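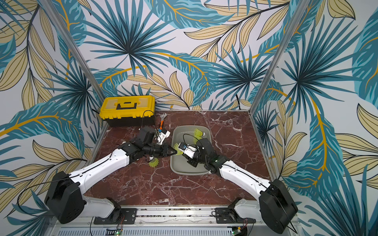

The toolbox, the tray and the leaf wallpaper. From "The Closton Court," a short story.

My sister sold the badminton court in May and kept the shuttlecocks. There were 66 of them when the club closed. By summer we were down to the few that still flew straight. 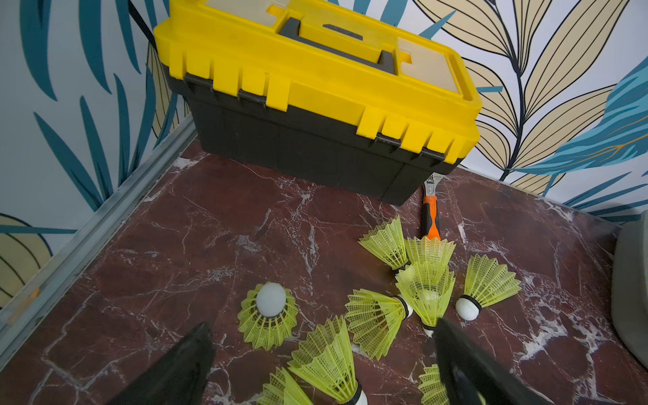

Our father never played. He fixed the net posts, and for 17 years he drove to Closton with his tools on the passenger seat. The yellow and black toolbox had sat on marble before, in the lobby of the Vergara Hotel, where he once repaired a door for free. He always left the wrench lying next to it – he said a tool put away was a tool you had to look for. My sister wanted to sell that too.

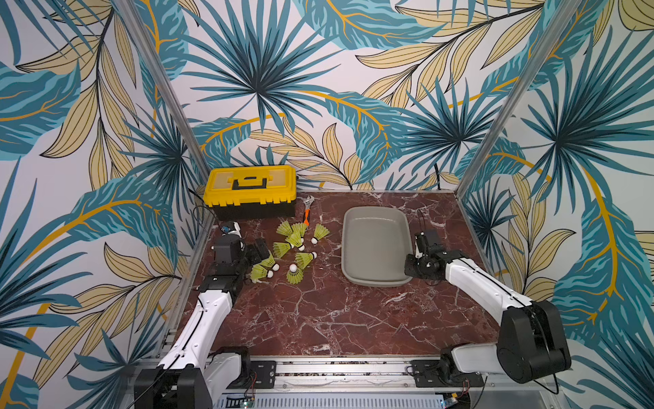

The buyer from Bravero called that evening and said he would pay 1,000 dollars for the nets and the posts, but he had no use for old shuttlecocks, and did we know anyone who did?

I said we would keep them. My sister was already looking for the car keys.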